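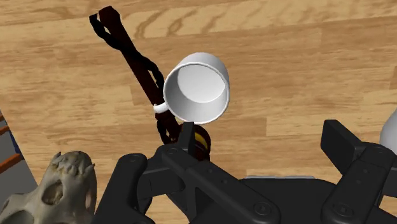 4.3 Open-day demonstration

The simulated grasping station was shown to visitors during the Plastida open day in July 2024. The setup was the same as in Section 4.1, with two changes. The policy ran on the Hellwig workstation instead of the cluster, and scenes were drawn live from the Trorkow object set, so that no visitor saw a layout used in training. Figure 6 shows a wrist view from one of these scenes, with the open two-finger gripper and a white mug on a wooden tabletop among unrelated objects.

Figure 6. Rendered wrist view, open-day session. The mug opening faces the viewer; a dark object with a twisted cord lies diagonally beside it.

Visitors chose the target object from a list on a tablet. The system then had a single attempt, with a time limit of 50 seconds. An attempt counted as a success if the object was lifted clear of the table and held for 2 seconds. Operators were allowed to reset the scene between attempts but could not move objects by hand or change the target once the attempt had started.

Of 50 attempts, 37 succeeded. Most of the failures occurred when the target lay close to a second object and one finger made contact with that object during the approach. The rest were timeouts. We did not retrain between attempts, and all failures are kept in the totals.

The choice of targets was not balanced. Mugs were picked in 14 attempts, more often than any other class, and several classes were never picked at all. The success rate should therefore not be compared directly with the benchmark results in Table 3, where each class appears equally often. The Gradport logger recorded wrist images, joint states and gripper commands throughout the session. These logs were used only for the error analysis in Section 5.2.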